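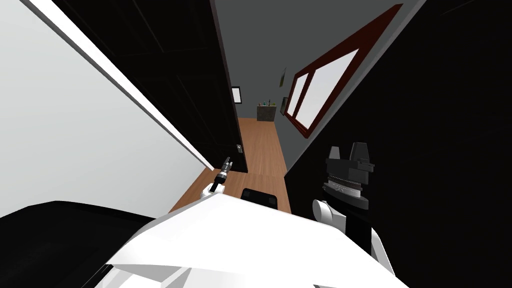
**January, a bit after four.** Read the Famulura proofs again at the bench, all the way through, and I still don't believe the blurb. "A haunting meditation on exile" is what it says on the back panel. It is a novel about a ferry company. The Ellham designer wants the cover pale grey, like an evenly lit wall with one bright white strip running across it on the diagonal, and I can see the appeal, but the title is also in white and I'd like somebody to explain how anyone reads it at arm's length.

Paper: the run is 4,000, which I think is hopeful. Matei sold fewer than that and had a proper review. Skeltonura say their cream stock takes the black evenly. They said so last time too, and the chapter openings came out brown. I've asked for 2 unbound sets before we agree to anything.

Binding tests, done this morning:

- Set one, sewn. Opens flat, spine square. No complaints.
- Set two, glued. Cracked at page 100 when I pressed it open. The rep would say I pressed too hard. Readers press hard.

I'd go sewn and drop the foil on the title. Foil doesn't sell books as far as I can tell, and the figures I was shown to prove otherwise compared a foiled thriller with a plain book of essays.

Still wrong in the text:

- Ferry is *Famulura* in italics up to chapter six, then roman
- Widow's age changes between the prologue and the funeral
- Running heads missing on the last section
- "Stunning" used twice in the jacket copy. Once would be too many

Asked for the prologue to be cut. Was told it "sets the mood". It's eleven pages of fog. I'll ask again when the corrected pages are in, and whoever opens this book next, please don't sign off the jacket until we've seen it on the real stock.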